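Print this article | E-mail this article

Plaveck wants $796 a month for its bin-picking service, and for that Ludmont's warehouse gets software, a gripper and a promise that mixed goods won't be a problem. We've heard that one before. The brochure claims 433 picks an hour and is vague on which goods.

Clear plastic is where I'd push. A cup on its side or a shiny wrapper gives a vision system very little to go on, and a hairbrush is no gift to two small fingertips.

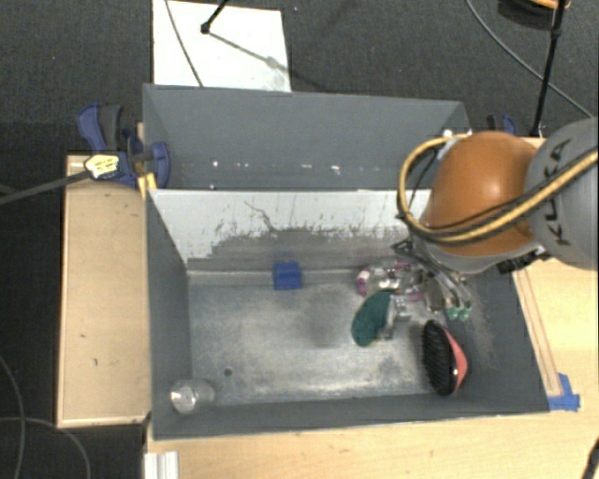 One reader in Mondon wrote that the monthly fee bothered her less than the four-year contract. It bothers me too.

Last updated: February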